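From: club-announce mailing list, Sombridge Robotics Club
Subject: Re: [sombridge-robotics] Kitchen challenge, where are we?

On Monday night the Wesolard team wrote:
> Hi all, we're still on grippers over here and wondering how far
> Sombridge has gotten with the kitchen challenge. Are you using
> both arms or only one? And did you pick your objects yet? We keep
> arguing over whether a lid knob or a handle makes the better
> first grasp.
>
> Also, is the Jemer meetup still on for September?

Hi Wesolard, hi everybody,

Great timing, we were going to write this week anyway! Yes, both arms. We started the semester with one and it was fine for pushing things across the table, but the minute we wanted to hold a pot steady and do something to the lid, we needed the other one. Getting the 2 of them to share a table without bumping elbows took most of our meetings (and a lot of pizza), and it was so worth it.

Objects: a pot with a lid, a plate, a tray and a toaster. Everything came from members' kitchens except the toaster, which was a thrift store find. The toaster is mainly there as something to steer around for now.

On knob or handle, we'd say handle first. You can come at a loop from several angles and still get a finger through or around it. Shiny lids are a pain for the vision code too -- every ceiling light turns into a bright streak, and our first detector loved those streaks more than it loved the knob. Training on 1000 labeled pictures helped. We're up to 1644 now and it's a different animal, really fun to watch.

We run each try with a 60 second limit, same as the Bustamante rules. If you're using something longer, tell us, so we can compare scores fairly.

The table, and then a pot and its handles from the gripper's side:
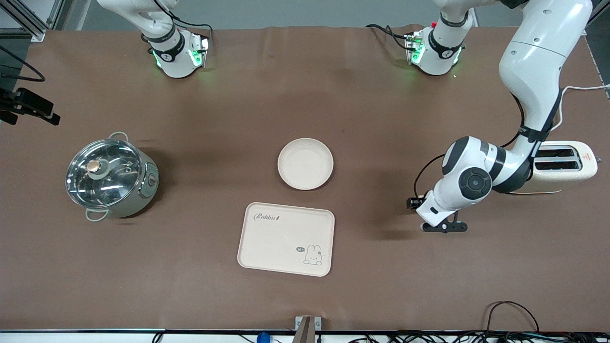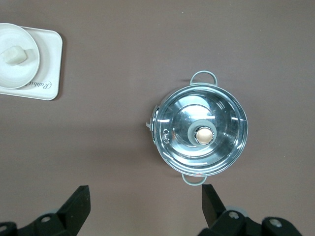
JEMER MEETUP

Still on for September! We'd love to do a joint practice the evening before if you can make it. Bring your gripper pads, even the ugly ones -- we want to try them on our arms and swap notes. Please reply to the list with how many people you're bringing and whether you need power strips.

See you there,
Sombridge Robotics Club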